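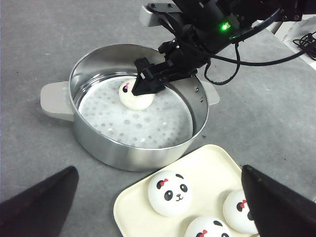

Protokoll der Sitzung des Elternbeirats, Kindertagesstätte Stenddale
März, Beginn 19:30 Uhr
Protokoll: die Schriftführung

TOP 1 Sommerfest. Der Beirat hat zuerst über den Termin gesprochen. Die Leitung schlägt einen Nachmittag vor den Ferien vor, der Beirat ist einverstanden. Es werden wieder mehrere Stände mit Essen geplant. Beim Stand mit gedämpften Speisen soll es dieses Jahr auch Panda-Brötchen für die Kinder geben, weiß und rund, mit schwarzem Augenfleck und einer kleinen rosaroten Schleife am Kopf. Ein Dämpftopf aus Edelstahl mit hellen Griffen und einem gelochten weißen Einsatz genügt für eine kleine Menge, für das Fest braucht man größere Geräte. Die Firma Sriwong hat angeboten, solche Geräte für 50 Euro zu verleihen. Der Beirat nimmt das Angebot an.

TOP 2 Kasse. Der Kassenstand beträgt 2.070 Euro. Davon sind 1.000 Euro für den neuen Sandkasten reserviert und dürfen nicht für das Fest verwendet werden. Eine Mutter fragt, ob die Einnahmen vom Winterbasar schon enthalten sind. Das wird bejaht. Der Bericht wird zur Kenntnis genommen.

TOP 3 Sandkasten. Es liegt ein Angebot der Firma Nuvberg vor. Die Lieferzeit ist dort mit 25 Werktagen angegeben. Unklar ist, ob der Abtransport vom alten Sand im Preis enthalten ist – die Leitung fragt schriftlich nach. Der Beschluss wird auf die nächste Sitzung verschoben.

TOP 4 Parken am Morgen. Mehrere Eltern haben sich beschwert, dass Autos in der Einfahrt zum Gretside-Weg halten und man mit dem Kinderwagen nicht vorbeikommt. Es wurde länger diskutiert. Ein Vater meint, ein Schild habe schon im letzten Jahr nichts geändert. Die Leitung wird trotzdem noch einmal einen Aushang machen, diesmal auch in anderen Sprachen. Wer beim Übersetzen helfen kann, meldet sich bitte im Büro.

TOP 5 Verschiedenes.
– Die Fundkiste im Flur ist voll. Was bis zum Monatsende nicht abgeholt wird, geht an die Kleiderkammer.
– Für die Gruppe der Kleinsten werden noch Gummistiefel in kleinen Größen gesucht, sie können gebraucht sein.
– Die Liste für die Allergien wird neu gemacht. Bitte auch ausfüllen, wenn sich nichts geändert hat.
– Der Wunsch nach einer späteren Abholzeit wurde angesprochen, aber nicht abgestimmt.

Ende der Sitzung um 21:10 Uhr. Die nächste Sitzung ist im Mai, die Einladung kommt wie immer per E-Mail.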